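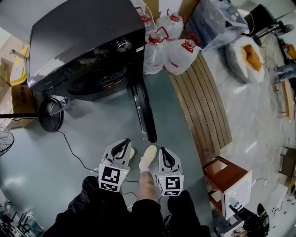
One reader wrote in after the last issue to ask why we keep going on about marker tracking when, as they put it, "the policy people have moved on and the poses are good enough." A second reader, on the same day, complained that their poses were not good enough and wanted to know what we run. So this item is for both of them.

We run Stesow, version 6, for turning hand-held gripper recordings into trajectories a controller can replay. It finds the square markers on the front of each gripper, fits a pose for left and right, smooths the result and writes it out next to the video. The release notes say it is "robust in everyday environments." I have my doubts about that phrase. The everyday environments in the notes look a lot like a desk with good lighting.

Ours look like a washing machine with a glossy top, red-capped water jugs and a floor that changes from plain grey-green to speckled tile. I picked 200 recordings from rooms of that sort and ran them through with the default settings. Stesow finished all of them and printed no warnings. Then I replayed the output in Prastix, our viewer, one recording at a time, which took longer than I would like to admit. In 20 of them the left and right gripper traded identities for at least a moment. A swap like that is easy to see in a viewer and very hard to see in a training loss.

The smoothing makes it worse. When the labels trade places the raw track jumps, and a jump is something you can catch with a simple speed limit. The smoother runs first, though, and turns the jump into a graceful crossing of the arms. The planner downstream is then asked to reproduce a motion no person made. It does its best, and you get a tidy plan for nonsense.

Hivovard's fork fixes part of this. It carries the marker ID all the way through instead of sorting the two detections by horizontal position, and it has a check that refuses any frame where both grippers claim the same ID. With the fork, the same batch came down to 7 recordings with a swap. Better, and I'll take it. But the fork also fills gaps by interpolation, on by default, with no flag in the output to say which poses were measured and which were guessed. I opened an issue. The reply was that users can compare against the detection log – true, if you remembered to turn on the detection log.

What we do for now: use the fork, turn gap filling off, run the speed check before the smoother, and throw out any stretch that fails. You lose data this way. The Mfinanga planner wants long unbroken segments and sulks when it gets short ones, so expect to lower its minimum segment length too. I have not found a setting there that I would defend in public.

I am also not convinced by the plan to replace markers altogether with a learned pose estimator, which the roadmap has down for June. The demo is nice. The demo also reports one confidence number per recording, and I want one per frame, per gripper, before I feed it to anything with motors. If that shows up in the June release I will rerun the same 200 and print the results here, good or bad.

To the first reader, then: good enough for what? If you have checked yours frame by frame, send the script and I will run it on ours.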